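Home and Kitchen > Cleaning and Storage
Thread: Keeping kitchen sponges in paper cups, yes or no

nedimel_kitchen
Posted Oct 8, 2018

I share a small break room with the other tenants on our floor. There is one sink, a narrow counter and a white table. The sponges used to live in a puddle behind the faucet and they smelled. In July I started standing them in paper cups, one sponge to a cup, and I want to know if anyone else does this or if I'm making a different mess.

My setup is the cheap kind. Cellulose sponges, some plain and some with a scouring side, and hot drink cups from the box we already have for coffee. We buy those in sleeves of 50. When a cup gets soft I throw it out and take another.

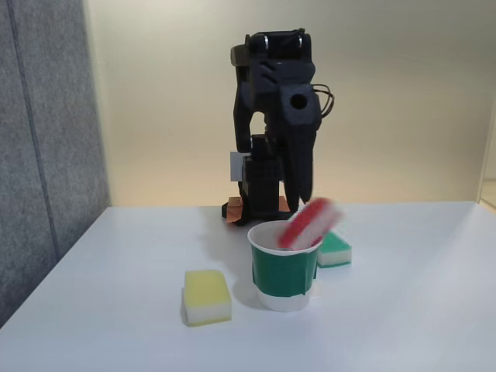
The sponge goes in on its end so the wet part is down in the cup and the top can be grabbed without reaching into anything. I squeeze it out first. If I don't, there is water in the bottom of the cup by the afternoon and I'm back where I started. I change the cup every 2 days.

The colors matter too. Green is for dishes, red is for the counter and the table, yellow is for the sink itself. I put that on a card over the faucet and most people follow it.

Questions: does the cup slow down the drying, and is there a cheap holder that does the same job?

fotgate
Yes, it slows down the drying. A cup is closed on the sides and the bottom, so the only air gets in at the top. A sponge lying on a wire rack has air on every face. I wouldn't put a wet sponge in any kind of cup, paper or not.

wipedown408
I disagree with fotgate, at least in part. A squeezed sponge standing on end in a cup is better than one lying flat on a counter, where the whole bottom face stays wet. It isn't as good as a rack, but she asked about a shared sink and people steal racks. They don't steal a used paper cup.

fotgate
She also said there was water in the cup by the afternoon.

nedimel_kitchen
Only when someone forgets to squeeze. Which does happen, I admit.

wipedown408
Poke holes in the bottom and set the cup on a saucer. Three or four with a pencil. The paper goes soft faster that way, but you are already throwing them out.

nedimel_kitchen
I tried holes this morning. The water does come out. The cup leaned by lunch and I had to prop it against the wall. I think the coating on the inside is what keeps it stiff, and once water gets under that from the holes the bottom gives up.

I also went back to the color question, as two people asked me why yellow and green can't share. My answer is that the yellow one has been on the drain and I don't want it touching the one for the mugs. They said a sponge is a sponge. So now the cups are labeled with a marker as well as the card.

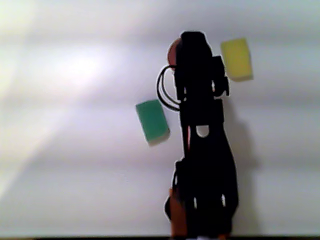

Spahić thinks the labels are more trouble than the cups are worth, and that a shared sink should have one sponge, replaced often, with a brush for the drain. Fewer things standing around, less to argue over.

nedimel_kitchen
Could be. A brush would solve the yellow sponge. I don't want to give up the separate one for the table though — people eat there and I don't want dish water wiped over it.

wipedown408
Agree on the table. Keep that one separate whatever else you do.

164_oak
We had cups at my last job and stopped. The problem was that people drank from the same kind of cup. Somebody poured coffee on top of a sponge. If you keep using them, get cups that look nothing like the coffee cups.

fotgate
That is one more reason to get a rack.

nedimel_kitchen
Good point about the coffee cups, I hadn't thought of it. Ours come out of the same box. I'll look for a different color or move the coffee ones to the cabinet.

I also tried leaving the sponges out on the table overnight with no cup, just to compare. They were stiff and dry in the morning. The ones in cups were still damp in the lower third. So fotgate is right about the drying, and I'm going to change how I do it. 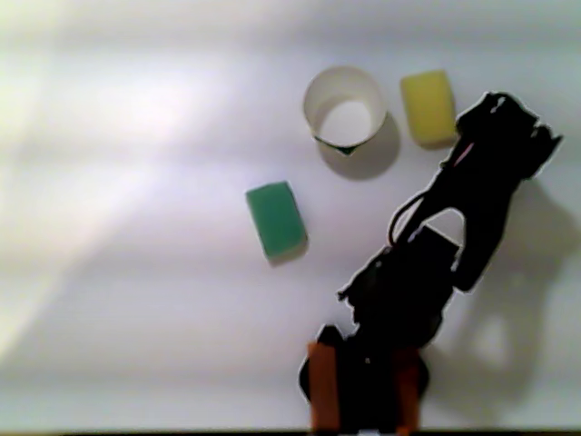
What I'm doing from now on

1. Squeeze the sponge until nothing drips.
2. During the day it stands in its cup, no holes.
3. Last person out takes it from the cup and lays it on the rack (bought one, it was cheap).
4. Brush for the drain, no more yellow sponge.
5. New cup every other day, new sponge every other week.

I'll allow that step 3 depends on people remembering.

fotgate
If you have the rack, why keep the cup?

nedimel_kitchen
The rack takes up the spot where the mugs go. At night that's fine, during the day it isn't.

wipedown408
Makes sense to me. Screw the rack to the wall if the landlord lets you.

nedimel_kitchen
I'll ask.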